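Reading Room Reopens in October

The reading room at the Drelley Street branch opens again in October, with the plants and most of the books back on the long wooden shelves. The lower compartments are for books. Plants go higher up, out of reach of small children and bags.

Amrit Thibodeau has drawn up the watering list and still needs 2 people for the early turn. Small pots get half a cup of water, no more. Last winter we lost several to overwatering, and a shelf of travel books had to be dried out page by page.
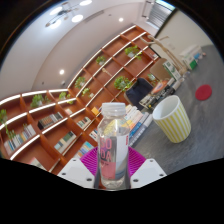

Soda and a striped paper cup by the shelves in the reading room.

Drinks are allowed as long as they have a cap. Open cups should stay away from the books – the gray carpet is hard to clean, and the last shampooing cost us $50. Please take bottles and cups with you when you leave.

The local history books, including the 1832 Dranthorpe parish survey, are kept at the desk for now. Ask and someone will bring them out. They can't be borrowed, but the copier is working again.

Plant cuttings are welcome – label the pot and leave it at the desk before 2 p.m.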